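Paid testers wanted: help us find out whether a robot trainer kit earns its price

Grivham reviews automation gear for small shops. We buy it or borrow it, we use it for as long as a real customer would, and we write up what we find. Makers don't see the text before it runs.

We are looking for 6 testers to work through the Wulier Starter, a kit from Endis that bundles one arm, a simulator and a set of ready-made lessons. The sales pitch is that a person with no background can teach the arm a sorting job in the simulator over a lunch break, then move it to the real arm and have it work the same way. We have read that promise before, from other sellers, and it has mostly come apart at the second step. Maybe this one holds up. The demo clips are very smooth, and demo clips always are.

What you would do

The work runs over 5 sessions at our office on Bielecka Street. The first 4 are spent in the simulator. You get the printed guide, a login and a desk, and you try to finish the lessons as written. We won't help you unless you are stuck for good, and if you are, we write down where. In the last session you load your work onto the real arm and see what it does.

Most lessons use the same few items: an arm, a table, a mat and colored cubes. You tell the arm which cube goes where, run it, and fix what went wrong. It is slow, repetitive work -- please don't apply expecting to build anything clever.
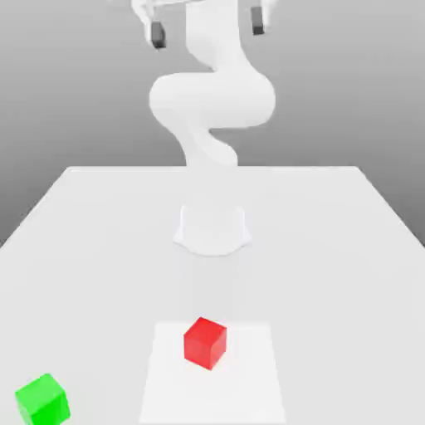
Simulator view: the arm with its gripper open, a red cube on the mat and a green one off to the left.

You will notice how tidy it looks. No cables, plain gray behind the table, even light. Part of your job is to tell us whether skills learned in a place that clean are any use at a bench with glare, dust and a wobbly leg. Endis says the kit "closes the gap." We would like to hear that from people who don't work for Endis.

After each session you fill in a short form and talk with one of us for a few minutes. Blunt answers are fine. If a lesson bored you so badly you skipped half of it, put that down, with the page number if you can.

Who we want

People who might really be asked to use a kit like this: machine operators, packers, lab techs, shop teachers, owners of small firms. You should be 18 or older, able to read a manual in English, and okay with a mouse and keyboard. You don't need to code. At least two places are held for people who have never touched a robot and aren't sure they want to.

Please don't apply if you sell, install or train for Endis or any of its dealers, or if you did so in the past year. We check.

Pay and terms

Testers are paid by the session, at the end of each one, including sessions where the software won't start. The rate is in the info sheet we send to everyone who writes in. You can drop out at any point and keep what you have earned. We publish comments by job type only ("packer, food plant"), never by name, unless you ask us to.

Endis lent us the arm and gave us the logins. It is not paying for the review or for your time, and the arm goes back when we are done.

How to apply

Send a few lines to Rosaura Rengifo, who runs testing at Grivham, using the contact form on this site. Say what you do for work, what machines you use, and which hours suit you. No résumé needed. Questions about the kit or the real-arm session go to Anatole Caron through the same form.

Sessions start in February 2022. We will answer everyone, including those we can't place.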